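Oduslow Bench Cell Set-up Guide
Section 4: Small-part handling, coin and slot task 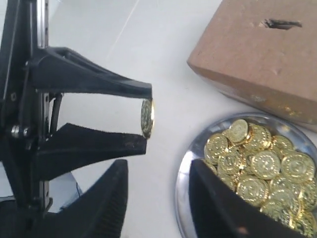 Read Section 3 (guarding and stop circuits) before you start. These rules apply to everyone who runs the cell, including visitors working under a trained operator. Questions about this section go to Shabnam Cheema. Changes to grip settings need sign-off from Talha Jafri.

4.1 Before power-up

1. Wipe the tabletop and let it dry.
2. Set the coin plate and the slotted box on the table. Leave a clear gap between the plate and the gripper's home position.
3. Check the pad on the lower finger. A lightly frayed edge is acceptable. Replace the pad if it has lifted or if bare finger shows through.
4. Check that the bolts and rivets on the gripper linkage are tight.
5. Press the stop button once, confirm the fault light, then reset.

CAUTION: Keep hands, sleeves and lanyards away from the linkage rod whenever the gripper has power. It can pinch even at low force.

4.2 Running the task

1. Load profile 569. Do not edit a profile during a run.
2. Set speed to 20 percent for the first pick of every session.
3. Pick one coin at a time. Hold it on edge by the fingertips, with the face clear of the pad.
4. Lift straight up until the coin is clear of the pile before moving sideways.
5. Stop above the slot and line up the coin before lowering it.
6. If the coin touches the side of the slot, raise it and try again. Do not push.

NOTE: A dropped coin stays where it lands until the arm is stopped. Do not reach in for it.

4.3 Jams

1. Press stop. Wait for the fault light.
2. Open the gripper from the panel. Never pull a coin out of closed fingers.
3. Take the box off the table before clearing the slot.
4. Write the jam in the log with the cycle number and your initials.

4.4 Service intervals

Finger pad: inspect every 1,666 cycles, replace at 3,330.
Linkage: inspect with the pad.
Spare pads are in the Celtetti drawer. Tell Fadi Sabbagh when you open the last pack.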